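Studio assistant wanted at Coste, our little womenswear label in Wadthorpe

Hello! I run Coste, and I'm after a studio assistant to start in December. There's just me and a very hard-worked pattern cutter at the moment, and we have a collection of 14 looks to get ready for the spring showroom, so you can see why I'm writing this at the kitchen table with a cup of tea gone cold.

We make dresses, mostly, with a few coats and the odd pair of very wide trousers. Evening things but not stiff ones. Lots of bias cutting, covered buttons, silk linings you'd never know were there unless you turned the thing inside out (please do turn things inside out, I love it when people do that). The new collection is called Dumell and it's all inky blues and mossy greens, with one enormous puff-sleeved gown that I've remade twice already and am still arguing with.

What would you be doing? A bit of everything. Cutting toiles, pressing, unpicking, sewing on hooks and eyes, keeping the fabric shelves in some kind of order, ringing the button people when they send the wrong size again. In the weeks before the showroom there are fittings, so you'd be pinning hems and writing down my mutterings. There's also steaming. So much steaming! 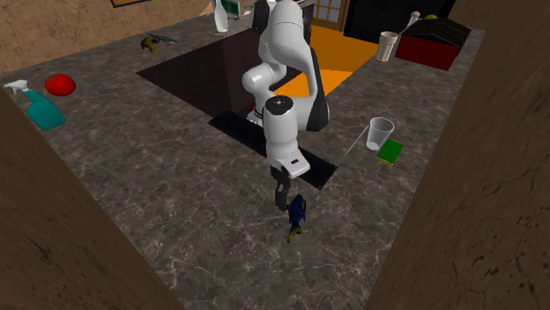
Robot arm and toy figurine on a marble worktop (computer render)

You don't need a fashion degree. I haven't got one myself, I learned in a bridal alterations shop and then in the workroom at Zesen, where I stayed for 8 years and was told off for my buttonholes for most of them. I do need you to be able to sew a straight seam on an industrial machine and finish a hem by hand so it doesn't show. If you can read a pattern and grade it up a size, wonderful, but I can teach you that. Being able to drive would help with the fabric runs.

Hours are 10am to 6pm, four days a week, and we can talk about which four. It does get busier just before the showroom, and any extra hours are paid at the same rate or taken back as time off, whichever you like. It's a paid job from the first morning, with holiday, and there's no unpaid trial. The studio is up two flights of stairs with no lift, I'm afraid, and the fabric rolls are heavy, so do ask me if that's a worry and we'll see what we can sort out.

You get first pick of the sample sale, and all the offcuts you can carry.

To apply, send me a short letter (100 words is fine, please don't agonise over it) and three or four photos of things you've made. Curtains count. So does a costume for your nephew. I'd like to see one of the insides as well, seams and all. No CV needed unless you fancy sending one.

Email it to the studio with "assistant" in the subject line, or drop an envelope through the door, the green one next to the dry cleaner's. I'll reply to everybody, though it may take me a week or so if the puff sleeves are playing up.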